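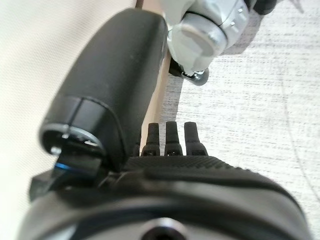
Section: Working Practice and Standards

Forums > Shared Cells > Handover Between Arms

ellthorpe_cell2
We are revising our site rule on passing long, thin items from one arm to another. The draft states that the giving gripper shall not open until the receiving hand has reported a steady hold for 70 milliseconds. The wooden stick is our reference item, and the silver-white gripper is grasping, or at least touching, its upper part. Comments are invited before the draft goes to Forkorport for approval.

Kushnir_Safety
The principle is sound. I would ask that the rule also state where the receiving hand may close. Our own instruction keeps the fingertips at least 80 mm below the giving gripper, and we have recorded no contact between the two arms under it.

m_tolland_rd
I do not agree with a fixed distance. On short items it cannot be met, and operators will then apply for a waiver each time. A share of the item's length would serve better.

Kushnir_Safety
A share of length requires the operator to measure every item. A fixed figure can be checked at a glance. Short items may be placed on the table and picked up again, as clause 6 already permits.

jumen_line
Two further points. The draft does not mention cleaning. Dust gathers on the rubbery parts of our hands, and there are light specks on the thumb here as well. We wipe all pads at the start of each shift. Secondly, the draft should say which arm stops first if the hold is lost.

ellthorpe_cell2
Cleaning will be added as clause 7. On loss of hold, both arms are to stop together and the giving gripper is to remain closed. The question of distance stays open, and I will submit both wordings to Forkorport.

m_tolland_rd
That is acceptable. Please record my objection beside the fixed figure.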